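Two left hands and a telephone

By Linnea Westerberg
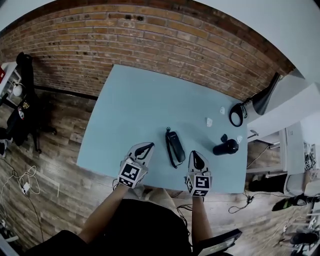
Both grippers at the blue table, with the telephone handset between them.

I have been told that I hold a hand-held gripper like somebody carving a roast. Sebastian Ghiță told me so about a minute after I first picked up a pair, and he was very nice about it, but I've been watching my elbows ever since.

We had set aside the afternoon to compare two sets of fingertips for the same grippers. One set is the short blunt kind that Zudeo sends out as standard. The other is the black pointed kind from a little workshop called Prernard, and Sebastian has been raving about those since February. I write about this stuff for a living and I still went in thinking a fingertip is a fingertip. You squeeze, the thing gets held, off you go. Well!

The telephone handset was my idea. I wanted something with an awkward shape that everybody knows how to pick up, and a handset is fat at both ends, thin in the middle and attached to a curly cord that wants it back. With my own hands I don't give it a thought. With the grippers I had to decide where to grab, and then the cord pulled, and the whole thing swung round and knocked against the table. I said a word that Sebastian has promised to cut from the recording.

The blunt tips did all right on the middle of the handset, as long as I came at it straight. Come in at an angle and they skated off. The pointed ones got underneath far more easily (lovely feeling, like getting a fork under the last pea) but they don't have much to hold on with once they're there, and twice I had the earpiece drooping towards the table while I hung on to the other end and hoped.

The bottle went the other way. It's a plain black cylinder, and lying on its side it rolls if you so much as breathe on it. I chased it with the pointed tips for ages. The blunt ones simply closed round it and up it came. Sebastian wrote that down with a rather long face – he'd really wanted a clean win for Prernard.

What I hadn't expected was how much the markers would boss me about. Each gripper carries a white cube at its base printed with black squares, and the software, which is called Viklund, uses those to work out where my hands are. Turn your wrist too far and it loses you. So you end up keeping the cubes on show the whole time, a bit like a waiter with a tray, and that changes how you reach for things. We threw away 6 takes before I got the hang of it.

Then there's the price. The Prernard tips come to over 400 euros for a pair, and the pads wear. Sebastian says his last lot went shiny after 3 weeks of daily use. I'd want them for small, flat, fiddly jobs and I'd keep the blunt ones on for everything else, and swapping takes only a couple of screws, so that's hardly a hardship.

He disagrees, of course. He thinks I need more practice, and he has lent me a pair to take home, along with strict instructions about elbows. Next month we're trying the Pulunden pads, which are softer and apparently smell of tyres. The handset is coming with us.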